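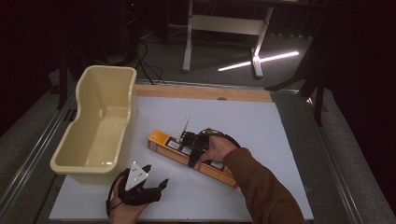 # Box, tub, repeat: a student club teaches by hand

The robotics club at Wedcombe meets in a carpeted room on the ground floor, and for most of this year its members have been working without moving a robot at all. They hold a gripper in each hand and do the job themselves, over and over, while the movements are recorded. The recordings are then used to train a program that will run the club's two-armed machine at the Femthorpe student meet.

We spoke to the student who leads the data team and to the teacher who supervises the club. Both asked that we write about the club and leave their names out.

The task is a packing task. There is a cardboard box, a plastic tub and a white board to work on, and the box has to end up in the tub. "It sounds like nothing," the team leader said. "A kid of two can do it. Then you try to write down how you do it and you can't."

Last season the club did try to write it down. Members programmed each arm position by hand, and the machine did well as long as the box was put down in exactly the same place each time. At the meet the judges set it at a slant. "We picked up air," she said. "Five times in a row. We had a very good program for one box in one spot."

The club dropped that approach in December and started collecting demonstrations. Their goal was 800. When we visited they had a little over 600, of which some 200 had been thrown out.

I asked why so many were bad.

"Mostly us," she said. "You get tired and start pushing the box along with your knuckles. The robot doesn't have knuckles. Or you turn your wrist in a way the arm can't. Early on we also talked to each other while recording, and people would stop halfway and wave the gripper around to make a point."

The rules are now taped inside the storage cabinet. Touch the box only with the jaws. Put the strap on before you start. Change the angle of the box between runs. No one records for more than half an hour without handing over to someone else.

The half-hour rule came from the teacher. "The grippers aren't heavy, but you're holding your arms out over a table and trying to be smooth," he said. "I did a session myself so I'd know what I was asking for. My shoulders hurt the next day."

He said the left hand is the usual problem for right-handed students. They let it hang in the air until it is needed and then bring it in too fast. Some of the better runs have come from a student who plays cello, though he wouldn't put that down to the cello.

Training is done on a secondhand computer the club calls Ovel, after the label on its case. A full run takes most of a night. The first version, trained on a small part of the recordings, found the box but squeezed it at the corner and let it slip. The second lifted it and then held it over the edge of the tub without letting go. "We were cheering at it," the team leader said. "It just stayed there. We had cut the ends off too many of our recordings, so it had hardly seen anyone open the gripper."

They went back and trimmed the files again, which took two weekends. The third version was still waiting for its first test when we visited.

The Rojanasak fund, which gives small grants to school clubs in the area, paid for materials this year. The teacher would like to spend what is left on more boxes in different sizes. The students want a better chair for whoever has to check the recordings. That argument was still going on when I left.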